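Two months of sim results, finally

Okay so I promised an update back in September and then vanished, sorry! The grasping project (we call it Nurna, long story) has finally coughed up something worth writing about.

Quick recap if you're new. Ronaldo Miranda and I have been training a policy entirely in simulation, wrist camera only, and the question was whether randomizing the background colours and the camera tilt would help it cope with views it had never met. My bet was colours. Ronaldo's was tilt. Loser buys the Timbits.

We ran 146 episodes on 8 different layouts, with 2 versions of the policy, and I owe Ronaldo a box of Timbits. The tilt version hung in there on nearly every layout, while my lovely colour version kept drifting off toward the horizon as soon as the ground plane wasn't level in its view (I watched so many of these replays, you have no idea). The Petridis layout was the worst of the bunch — it just sailed past the edge and kept going. 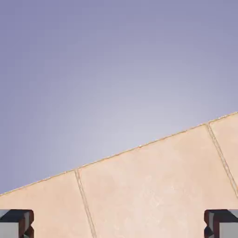 So my current theory is that the colour policy had learned to use the horizon as a kind of ruler, and once you slant it, the distance estimate goes to mush. I still want to try both randomizations together, and the Gukell layout needs a rerun with a proper seed this time, my fault. Ronaldo thinks we should drop the gripper opening from the inputs too. I'm not convinced, but I've lost one bet already, so that run is queued up for tonight.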